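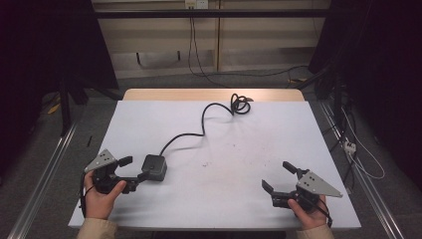 Budgeting for the Bench Before the Robot
By Shalini Thakur

When Gillies decided last spring to automate cable handling in its returns department, the first spreadsheet had one large number on it. The number was the price of two robot arms. Everything else was lumped together in a single row called "setup."

Poonam Mittal, the operations manager, says that row caused most of the trouble. The company takes back small electronic devices, checks them, winds up the cords and sends them out again. The plan was to have a pair of arms do the winding and the packing. The arms had a list price and a delivery date. The row called setup had neither, and by April it had been reopened so often that she broke it out into a budget of its own.

"I had a good quote for the part I understood," Mittal says. "Then I had a guess for the part that would decide if we ever used it."

The part she means is teaching. Arms of this kind learn a task from many recorded runs of a person doing it. Gillies records those runs with hand-held grippers, one for each hand, worked by an employee at a table. The employee has only the grippers' fingers to work with, so whatever gets done is something an arm with the same fingers has a chance of doing later. No arm has to be on site while this happens, and that fact changed the order in which the company spent its money.

Spending in a different order

The original plan was to buy the arms, install them, and then start recording. Harish Tomar, who runs the engineering side, proposed turning it around. Rent the grippers, set up a table in a spare room, record for a season, and hold off on the arms until the recordings showed which jobs were worth the money.

The vendor, Neron, did not love the idea but agreed to rent the hand-held units separately. The rate came to $1,550 a month for a pair, with repairs included and finger pads extra. Tomar says the pads should have been in the contract. They wear out, and the company bought replacements at full price for the first two orders.

The room cost less than anyone had planned for. A table, a light-colored cover for the top, metal rails, stands and dark curtains were all bought locally or already in the building. The cover matters more than it sounds. Black cords on a pale surface are easy for a camera to pick out, and a bare wood top with a strong grain gave poorer recordings in early tests.

Power was the item that had been missed. The room had been used for storage and needed more outlets than it had. Tomar's advice to anyone drawing up a similar budget is to walk the room with a list of everything that plugs in, including chargers, and to price the electrician before pricing the furniture.

Paying for hours

The largest expense in the first phase was labor. Gillies used 3 people from the returns floor, each working short sessions at the table and then going back to regular duties. Their time was charged to the project, and their places on the floor had to be covered.

Deepak Sisodia was one of them. He had wound cords by hand for years and expected the work to be simple. With two-fingered grippers, he says, a cord that takes a few seconds with bare hands can take most of a minute at first. A long cord wants to spring open. A small box slides when you pull on the cable attached to it, so one gripper has to look after the box while the other deals with the cord.

"The first week you are mostly learning the tool," Sisodia says. "They should plan to throw that week away."

Mittal now does exactly that. In her current template the first week of any operator's recording time is entered as training, with no usable output expected. She also limits sessions to 45 minutes. The grippers are not heavy, but holding them out over a table is tiring, and tired operators make recordings that have to be thrown out.

By the end of the season the team had kept 189 recordings of the cord-winding job that met its own standard. Tomar would not say how many were discarded, except that it was more than he had told the finance office to expect. He recommends budgeting for review as a separate job, with a separate person. At Gillies it was first left to whoever had a free afternoon, and a backlog built up that took weeks to clear.

What the numbers decided

The recordings did not settle everything, but they did change the order. Winding and placing short cords looked promising. Long cords with heavy power bricks did not, and that job was dropped from the plan. With it went the need for the larger arms. The company ordered a smaller pair and a simpler base, and moved the difference into spare parts and a service agreement.

Shalini Nishad, a planning consultant with Ulalska, reviewed the budget before the order was signed. She says the most common mistake she finds is a service agreement that starts on the day of delivery, when the machine may sit in its crate for a month while a floor is being finished. She had Gillies ask for coverage to begin at first power-up. Neron accepted.

She also asks clients to write down the end date of any rental next to the start date. Grippers that are supposed to go back after the first phase are often kept — there is always one more task to record — and the monthly charge becomes a permanent cost that was never approved as one. Gillies has since moved its pair to a purchase plan, after Mittal worked out that a third season of rent would have cost more than owning them.

The second phase starts when the arms arrive. The table stays where it is, and the row called setup is gone from the spreadsheet. In its place are separate rows for room, power, operators, review, pads and service. Mittal is still waiting on a firm price for the pads.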